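Removing Water Marks and Refinishing an Oiled Pine Table

Guidance for users of the Honano shared workrooms

This guidance sets out the procedure for removing light marks from a solid pine table top and renewing an oil finish. It applies to tables in the workrooms and may equally be followed at home. It does not apply to veneered furniture, to varnished or lacquered surfaces, or to any piece that may be of historic value. Users who are unsure which finish they have should carry out the test in section 2 before doing anything else.

1. What you will need

Clean cotton cloths, free of buttons and zips
Mild soap flakes and warm water
Abrasive paper in medium, fine and very fine grades
A cork sanding block
Furniture oil suitable for pine
A lidded metal container, filled with water, for used cloths
Gloves and a dust mask

The oil held in the Datine store cupboard may be used without charge. Please enter the amount taken on the sheet inside the door.

2. Testing the finish

Choose a spot on the underside of the table. Place a single drop of water on it and wait five minutes. If the drop sinks in and darkens the wood, the surface is bare or the old oil has worn thin. If it sits in a bead, there is still a sound finish in place. A bead alone does not tell you whether that finish is oil or varnish, so scrape gently with a fingernail in the same area. Varnish will usually come away as a pale flake or powder. Where this happens, stop and ask for advice.

3. Cleaning

Remove everything that can be lifted off. Dissolve a tablespoon of soap flakes in 5 litres of warm water, wring the cloth out well and wipe along the grain from one end of the table to the other. Do not flood the surface. Wipe again with plain water and dry at once with a fresh cloth. The table should then be left overnight with the windows open a little.
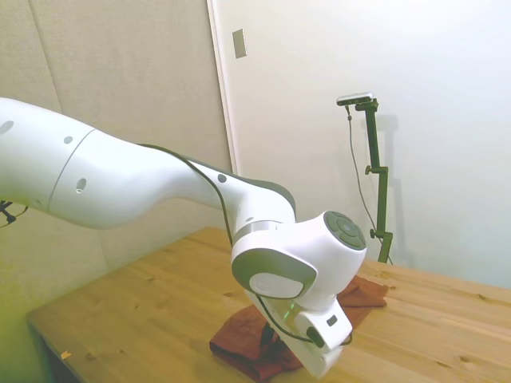

Rafsan Fakir writes that overnight was not long enough in his case: he cleaned a kitchen table in November, sanded it the next morning and found the paper clogging within a few strokes. He would allow two nights in cold weather and asks whether the guidance might say so.

The point is accepted. Between October and March, two nights should be allowed in any unheated room.

4. Treating marks

White rings are often caused by moisture held in the finish and may respond to a little oil rubbed in with very fine paper. Black marks lie deeper, and are commonly the result of water meeting iron. Sanding may reduce them but will not always remove them, and it is better to leave a faint mark than to wear a hollow in the top.

Dents may be raised by laying a damp cloth over them and applying a warm iron for 9 seconds at a time. Check the wood between each application. This method should not be used near a glued joint.

5. Sanding

Begin with the medium grade and work with the grain throughout. Pine is soft, and scratches made across it will show once the oil is on. Knots are harder than the wood around them – pressing heavily will leave them standing proud of the surface. Keep the block flat and let it travel the full length of each board.

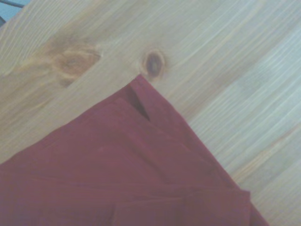

Move to the fine grade when the surface feels even under the palm, and finish with the very fine grade. Remove the dust with a soft brush and then with a barely damp cloth. Sanding in the Lục room must end by 4 p.m. so that the dust has settled before the evening classes.

6. Oiling

Pour a small amount of oil on to a cloth and spread it thinly. Leave it for 13 minutes, or for the time given on the tin if this is different, and wipe off all that has not been absorbed. Oil left standing will turn sticky. Allow the coat to dry fully before applying the next. Two coats are sufficient for a side table, and three are advised where food is prepared or eaten.

Used cloths can catch fire without warning. Place them in the water container immediately after use – never in a bin or a pocket.

7. Aftercare

Avoid hot dishes and standing water for two weeks. A single coat of oil each June will normally keep the surface in good order.

Questions on this procedure should be addressed to Saron Zeleke at the Drokineo desk, extension 42.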